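공유 14 · 댓글 6

"그릇이 많으면 결국 쓰는 것만 써요." 반데를레이아 파셰쿠 씨는 인사도 제대로 나누기 전에 이 말부터 꺼냈다. 동네에서 '타미스'라는 작은 살림 모임을 꾸리는 분인데, 한국에 산 지 꽤 되어서 농담도 나보다 빠르다. 나는 찬장 정리 이야기를 들으러 갔다가 식탁 앞에서 두 시간을 눌러앉고 말았다(차도 얻어 마셨다!).

식탁은 회갈색에 자줏빛이 살짝 도는 무광이었다. 유행하는 흰 식탁은 생각 안 해 보셨냐고 물었더니 손사래를 친다. "흰 식탁에 흰 그릇을 놓으면 제 눈엔 그릇이 안 보여요. 이 색 위에서는 연한 그릇이 확 살아나잖아요." 그 말을 듣고 다시 보니 크림색 쟁반이 제법 또렷했다.
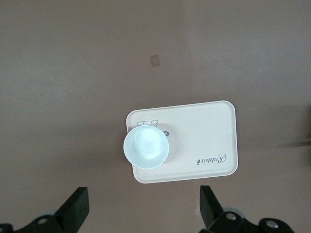
최종 수정: 2019년 12월 11일

쟁반에 작은 만화 그림이 있길래 아이들 것이냐고 물었다. "아뇨, 제 거예요. 혼자 아침 먹을 때 써요." 둥글고 얕은 그릇을 올리면 그림이 반쯤 숨는데, 다 먹고 그릇을 들 때 얼굴이 나오는 게 좋단다. 그릇은 얼음처럼 푸르스름한 흰색이다. 과일도 담고 요거트도 담고, 급하면 달걀도 여기다 푼다고 했다.

그릇이 쟁반 왼쪽으로 살짝 나가 있어서 내가 괜히 신경을 썼더니 웃으신다. "오른쪽에 빵 놓을 자리를 남기는 거예요. 가운데에 두면 양쪽이 다 애매해져요." 듣고 보니 우리 집 쟁반이 늘 좁았던 이유를 알 것 같았다.

정리를 시작한 건 10월이었다고 한다. 찬장을 다 비우고 나서 한 사람 앞에 그릇 하나, 컵 하나만 먼저 돌려놓았다. 나머지는 상자에 넣어 베란다에 두고, 찾게 되면 그때 꺼내기로 했다. "모임의 일제 벤트 씨가 알려 준 방법이에요. 저는 상자를 딱 두 번 열었어요. 한 번은 손님 때문이고, 한 번은 그냥 보고 싶어서요."

컵 이야기가 나오자 목소리가 조금 커졌다. 손잡이 달린 머그를 여섯 개나 갖고 있었는데 다 나눠 주고, 이제는 손잡이 없는 원통형만 쓴다고. "200밀리리터면 충분해요. 큰 컵에 따르면 꼭 남기고, 남긴 건 꼭 식어요." 무늬 없는 컵이 심심하지 않으냐고 했더니 그림은 쟁반에 있으니 됐단다.

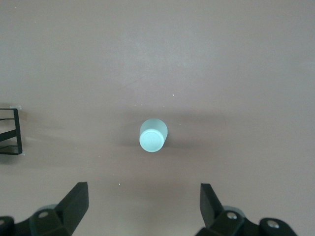
무늬도 글씨도 없는 연한 민트빛 컵. 왼쪽 끝은 검은 철제 선반 받침.

철제 받침은 어디에 쓰느냐고 하니 답이 길어졌다. 원래는 물 빠지라고 그릇을 올려 두는 용도였는데, 요즘은 뜨거운 냄비를 놓기도 하고 빵을 식히기도 한다고. "납작해서 좋아요. 안 쓸 때는 벽에 기대 세워 두면 끝이에요."

그래도 못 버린 게 있지 않으냐고 끈질기게 물었다. 한참 생각하더니 어머니가 쓰시던 이 빠진 접시 이야기를 했다. 음식은 안 담지만 찬장 맨 위 칸에 있다고. "그건 정리하는 물건이 아니에요. 그냥 거기 있는 거예요."

다음 모임에서는 양념통을 다룬다고 한다. 나도 오라고 하시는데, 우리 집 양념통 상태를 생각하면 조금 무섭다. 일단 가겠다고는 했다.

댓글 6 · 공유하기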